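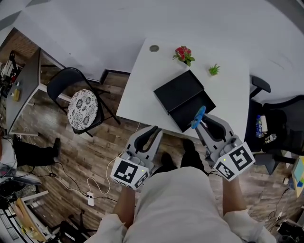

4 Setting up an unmoderated test

Peltetti runs a usability test on a live site or on a clickable prototype. Complete section 2 (Accounts and roles) before you start.

4.1 Creating the test

1. Open Projects and choose New test.
2. Paste the address of the start page. Prototypes must be shared by public link.
3. Enter a test name. Participants see this name, so leave out client names and internal codes.
4. Choose Desktop, Mobile or Both.
5. Select Save draft.

Note: Selecting Both creates two result sets. They cannot be merged later.

4.2 Writing tasks

1. Select Add task and type the instruction, for example "Find out when the Godoy branch opens".
2. Set the end condition: a page address, a click target or participant's choice.
3. Set a time limit in minutes. The default is 5.
4. Repeat for each task. A test can hold up to 13.

Avoid wording that matches a menu label — participants will scan for the word and the result will say little about the menu.

Caution: Editing a task after launch deletes all recordings for that task. Duplicate the test instead.

4.3 Pilot run

1. Select Preview link and send it to one colleague.
2. Check that each end condition fires. Page addresses with a trailing slash are treated as different pages.
3. Delete the pilot session under Results, then select Launch.

If the preview stays blank, the site is blocking embedded pages. See section 13, Site permissions.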